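27 September 2018
Edit room notebook, Lildale project

Conform of reel 2 finished this morning. The offline cut and the camera originals now agree everywhere except four shots in the harbour sequence, all from the second camera. Timecode on those drifts by up to 4 frames across a long take. The first camera is clean. I suspect the second body was not re-jammed after the battery change. Slipped the shots by eye against the slate and marked them orange on the timeline.

Sound
Interview tracks from Mosberg have a hum at 50 Hz and its harmonics. A notch filter took out the fundamental but left the voice thin, so I backed it off and used a light high-pass instead. Left as is for the mixer. Do not bake the filter in, send the raw tracks with handles of 40 frames at each end.

Room tone exists for Mosberg and Sorau, not for Pichon. Built a loop for Pichon from the gaps between answers. It repeats audibly if soloed but sits all right under the dialogue.

Grade tests
Tried the Sorau exteriors with the older lookup table and with none. The table crushes the shadows under the trees and pushes the sky towards cyan. Better with none, and a plain curve on top. Skin tones on the Pichon interviews still a little green, probably the overhead tubes. Correct per shot, the mix of daylight from the window changes too much for one setting.

Storage
Main array is nearly full. 364 clips moved to the archive drive, checksums compared after the copy, no mismatches. Proxies stay where they are. The old render folder can go once reel 1 is signed off.

Stills export
Exported stills as 8-bit PNG and again as JPEG at high quality. No banding on plain walls in the PNGs. In the JPEGs there is slight blocking in flat pale areas at 200 per cent, not visible at normal size. PNG for the web page, then.

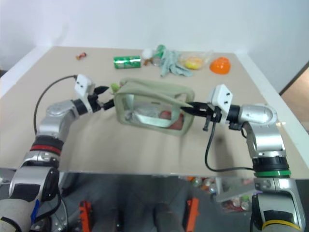
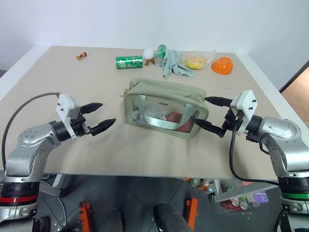

Sage-green pouch at the beige tabletop set-up, both arms in shot.

To do before the October screening
Re-link the orange shots once the corrected timecode files arrive.
Ask for the release forms for Pichon, two are missing from the folder.
Check the lower thirds against the spelling list. Sorau is wrong in one of them.
Export reel 2 with burnt-in timecode for the mixer.
Replace the fan in the render machine, it is getting loud enough to hear through the door.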